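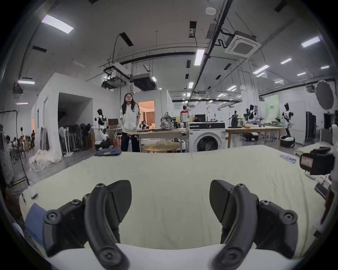
Ticket 658 – hand-held gripper, left finger not closing fully
Site: Bararent
Tool: Stuter hand-held gripper, unit 2
Status: open, awaiting part
Priority: raised from low to medium

Reported fault: left finger lags the right on closing and stops short. Both fingers return to open without trouble, and the fault does not show at rest. With the tool held open over the cream sheet, the pads sit either side of a clear gap and there is nothing on the fabric between them that could foul the travel. The sheet has slight wrinkles but lies flat. Fault is therefore being treated as internal to the tool until shown otherwise.

Effect on work: folding task stopped. The sheet edge is pinched by the right pad only and slides out when the tool is lifted. Recorded grips from the morning session are suspect, as the logged finger width does not match the real one.

Log

9:40 am – Fault reported by operator. Tool taken out of use and tagged.

9:55 am – Power cycled, homing routine run twice. No change. Controller reports homing complete both times, with no error code.

10:20 am – Checked screws on the left finger bracket. All tight. Pad is seated properly and shows no wear worth noting.

10:45 am – Ran 300 open and close cycles with no load. Left finger stopped short on 68 of them. Failures are bunched toward the end of the run, after the body had warmed up.

11:30 am – Swapped the trigger cable for one from stores. Repeated a short run. Fault still present. Original cable refitted.

1:15 pm – Opened the body. Fine blue lint packed around the left linkage pivot. Cleaned with a dry brush and dry air, no solvent used. Finger moves more freely by hand but there is still a catch near the closed end.

2:05 pm – Catch traced to the pivot bushing, which has worn oval. Cleaning alone will not fix this.

Action: replacement bushing ordered from Panis. Dwivedi has been asked to confirm whether the left and right bushings are the same part, as the drawing we hold is for the older body and labels only one side.

Data: morning session to be set aside and not used for training. Do not delete it – finger width may be recoverable from the video.

Safety: a half-closed finger can free itself suddenly when forced. Do not push the left finger shut by hand while the tool is powered. Disconnect at the grip first.

Next update when the bushing arrives. Unit stays tagged out until it passes another no-load run.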